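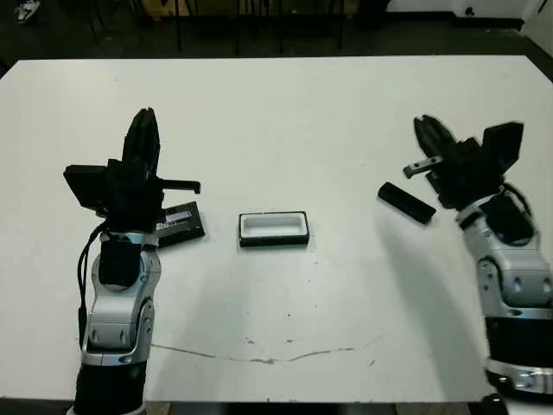
Bench notes, two-arm cell, tray and lid work
May, started 7:40

Carrying over from the last entry: left arm takes a case from the near side and holds it, right arm works on the one lying in the middle of the table. Same white table, same program family. Today was for the changeover questions, meaning what the people on the packing line do while this thing runs, and what they do when it stops.

Batch from Zollville is 213 cases. Up to 41 of them may have the older label, which sits lower on the face. Azadeh Zarei wants those set aside by hand before loading. I had planned to let the cell sort them. Her argument is that the person loading has each case in hand anyway and sees the label face during the turn. Agreed. Changed the load sheet. Label check is now a loading step and comes out of the arm program.

Grip notes, left side. Fingers close on the long side of the frame. If the case comes in twisted, the fingers find the corner and the case rotates as it lifts. Two fixes were on the list: a locating strip on the table, or a slower close with a second squeeze. Tried the slower close first since it needs no hardware. It held on the cases I fed it at a slight angle. At a larger angle it rotated again. Locating strip stays on the list. Do not glue anything to the tabletop until the position is agreed with second shift, who reach in from the other side.

Right side. Approach is from the right and a little above. The stubby jaw should stop short of the frame and then creep. The creep distance in the file was left over from the Rezaei parts, which were taller. Shortened it and saved under a new name. Old file is still there, please leave it until the Rezaei repeat order is finished.

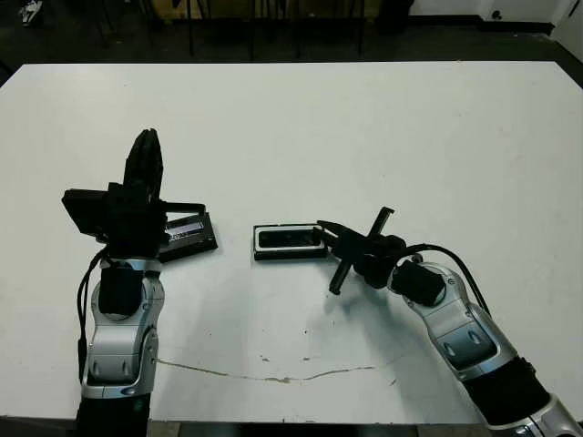
Left gripper holding a case, second case flat on the table between the arms.

Cable on the right wrist bows a long way out over the top. No contact with anything at the current poses, but the clearance when the wrist rolls fully over has not been measured. Put a limit on the roll in software for now. Whoever removes the limit should write it here.

The tan line across the lower part of the table is still there. Checked whether it matters to the vision step. It gives a weak edge in the detection output, well below the threshold at the present setting. If the threshold gets lowered for dark parts it will start to show up as a false part boundary. Masked that strip in the region file. The small marks just above it are inside the mask too.

Shadow from the right arm is a larger problem. It lands on the table to the left of the arm and moves with it. Detection is now run before the right arm comes in, with the result held until the grip. Costs a little cycle time. The alternative is a second lamp on the left, which the line people do not want at eye height. Their objection is reasonable; they stand there for the whole shift.

Staffing side, written down here so it does not live only in email:

1. Loading stays manual. One person per cell. Lids go out with the cases, long edge toward the loader.
2. Unloading is currently manual as well. Drirkolitz has quoted a slide. Do not plan around it yet.
3. The person who used to close lids all day moves to inspection. Inspection has never had a written procedure. Azadeh is drafting one with the two people who know the defects best. Until it is signed off, inspection works to the old rule: if in doubt, put it in the gray bin and call.
4. Restart after a stop is done by the loader, with no call to maintenance, for gripper faults only. Everything else is still a call. The restart card needs rewriting. The current one assumes the reader knows the joint numbers.

Item 4 took most of the afternoon. Sat with the loader on the early shift and had her go through a gripper fault from the card. She stopped at the second line, "home axis 5 left," and asked which part that was. I pointed. The card cannot point. New version will use a drawing with the left and right arms marked as seen from the loading position.

She also raised pace. By hand, the closing station ran at whatever speed the crew set, and they slowed down before breaks. The cell keeps the same interval and the loader has to keep up or let it starve. Starving it raises a warning on the panel, and the warning goes into the shift report. People read that as a mark against them. Changed the starve warning to a plain wait state with no log entry. Fledon's reporting template expects that field, so it now sends a blank. Need to confirm with them that blank is accepted.

Settings as left at 16:20:
Left close force: 41 percent, second squeeze on
Settle delay after close: 800 ms
Right creep speed: 155 mm/min
Right wrist roll: limited
Table mask: on

Open:
Locating strip position, ask second shift
Clearance at full wrist roll
Restart card drawing
Blank field in the Fledon report
Lid pickup from a diagonal start. The pick pose assumes the lid is square to the table edge. Loader will not always set it down that way and should not have to.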